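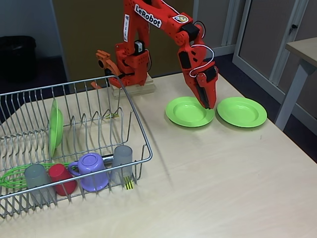 Plavitz Teaching Recordings: Questions We Keep Getting

Maintained by Kiprono Gachanja. Last revised in March.

What are you collecting?

Recordings of a person steering an arm through a kitchen chore, mostly moving plates between a tabletop and a dish rack. Each recording holds the video, the joint positions and a one-line instruction. The set is called Zano. A learning system is then trained to copy what the person did.

So the robot learns to do dishes?

No. There is no sink anywhere in Zano. At best it learns to move a certain kind of plate in a certain kind of setting, and I would like people to stop saying "dishes" in the project summaries. Picking up a flat plate by the rim with two fingers is hard enough to deserve its own name.

How many recordings do you have?

200 that I'm willing to count. There are more on the drive. I threw out the ones where the operator changed their mind halfway, and I'm still not sure about a batch of 14 where the instruction and the motion don't quite agree.

Is 200 enough?

Enough for what? A policy trained on 200 recordings can look very good on the table it was trained on. Move the rack a hand's width and ask again. I have read plenty of write-ups that skip that second part.

Why are all the plates the same green?

They came as a set. It does mean a model could learn "go to the green thing" and score well without knowing anything about plates. We plan to test with other colors. Until we have, please don't quote our results as evidence that it recognizes plates.

Why leave cups and a whisk in the rack if the task is about plates?

A bare rack makes the job easier than it should be. With cups along the front, the arm has to come in over something, and the operator has to think about the path. Whether 4 cups in a row amounts to "clutter" is a fair argument. I wouldn't call it that in a paper.

Do you keep failed attempts?

Yes, in a separate folder, labeled. Opinion is split on whether they help. Urnano, who share our storage, train on everything. I haven't seen a comparison from them that convinced me, and I've asked for one twice.

What counts as a failure?

The plate ends up somewhere other than where the instruction says, or the operator needs more than 2 tries at the grip. A scrape against the rack isn't a failure by itself, though we note it. This rule was written after the first week, so the early recordings were relabeled by hand. Expect mistakes.

Can different people operate the arm?

We have had 7 operators. Their habits show. One always comes down steeply on the rim, another slides in low from the side, and the model trained on both tends to hover between the two and do neither. More operators means more variety — that's the usual claim — but nobody here has shown that it means better behavior.

What is Um?

The script that checks recordings before they are added. It looks for missing video, gaps in the joint readings and blank instructions. It can't tell whether the recording is any good. Someone still has to watch them.

Can I add my own recordings?

If you use the same arm and run Um first, yes. Write the instruction before you record. Instructions written afterward have a way of describing whatever happened.

Can I cite a success rate?

Not from this page. I took the old number down because it came from trials with the rack in one position, and people were repeating it without that detail. A new one goes up when the rack has been moved between trials and someone outside the project has done the scoring.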